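Care of Dark Cotton Garments
Setport Residence Services, Household Guidance

Residents are asked to observe the following when laundering and folding black or navy cotton items. The laundry room on the Slaoui side is open from 7 a.m., and the folding tables may be used for up to 3 hours at a stretch.

Washing. Turn dark garments inside out and wash them in cold water with similar colors. Do not overfill the drum. Towels should be washed separately, as they leave lint on dark cloth.

Drying. Remove garments promptly and shake them out by the hem. Low heat is sufficient for T-shirts.

Folding. Wipe the table before use. Take a bunched garment by one corner and open it out. Lay a T-shirt flat with the sleeves extended, and smooth the side seams by hand before making the first fold.

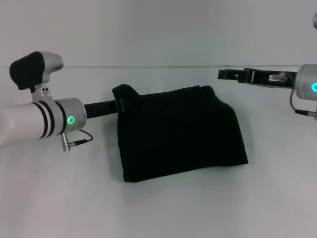
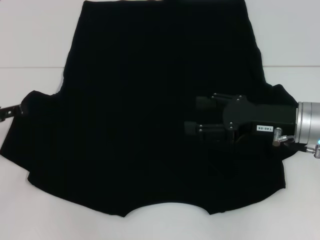

Black cloth on the folding table.

Fold each side toward the center, then bring the hem up to the collar. Store dark items away from direct sunlight. Shelf bins in the Sikgate building are labeled by floor, and unclaimed items are held there until the end of the month.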